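**Chapter length and POV switches in a procedural: what are you all doing?**

**fimard_drafts** wrote, 9 Aug 2020:

Second book in the Flanport series is at 155 manuscript pages and I've hit a structural problem. I have six POV characters. Book one had two. Chapters average 2,685 words, and I switch POV only at chapter breaks. The result is that a reader can go five chapters without seeing the lead investigator.

Options as I see them:

1. Cut the POV count.
2. Allow mid-chapter switches with a scene break.
3. Shorten the chapters.

I'd like to hear from people who have tried 2 or 3 on a finished draft.

---

**Hineo** wrote:

Option 1. Six is too many for a procedural of that length. List every scene, note who has the most to lose in it, and see which names come up once or twice. Those are not POV characters. Fold them into the lead's scenes as dialogue.

---

**inkwell_north** wrote:

> Six is too many for a procedural of that length.

Disagree. The number matters less than the distribution. I ran seven in my last one, but the lead had over half the scenes. The other six split what was left. Readers complained about the ending and the price. No complaints about POV.

Mid-chapter switches are fine if the first sentence after the break names the new character. Most confusion comes from opening on a pronoun.

---

**Hineo** wrote:

Over half the scenes to one person is a single-POV book with guests. It doesn't answer the question for an even split, which is what the OP has.

---

**fimard_drafts** wrote:

It is close to even. The victim's landlord, Tamošiūnaitė, has nearly as many pages as the detective. I hadn't noticed until I made the scene list.

Side problem: the name. Two beta readers said they skim it. I don't want to change it, as the family history is part of the plot.

---

**inkwell_north** wrote:

Keep the name. Use it in full at first mention and let the detective use a first name afterward. Check your find-and-replace before you export, too. Mine dropped the diacritics on every second instance. 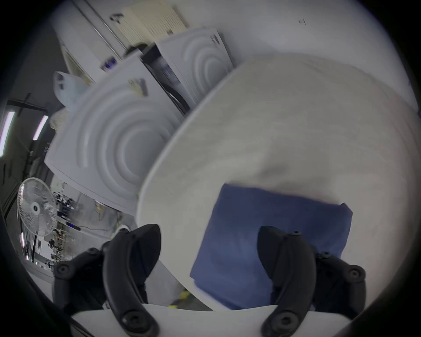
Does a scene break need a symbol, or is a blank line enough? Use a symbol, centered, because a blank line disappears when it falls at the bottom of a page.

---

**margin_200** wrote:

Option 3 worked for me. I capped scenes at 200 lines and started a new chapter at every POV change. The chapter count went up a lot and the pacing improved. The drawback is that short chapters expose weak endings. I rewrote most of mine.

---

**Hineo** wrote:

Still option 1. Shorter chapters hide the distribution problem and leave it in place.

---

**fimard_drafts** wrote:

Going to cut the pathologist and the reporter as POVs, keep four, and split the longest chapters at the scene breaks. Tamošiūnaitė stays. Will post the new scene list once the middle section is redone.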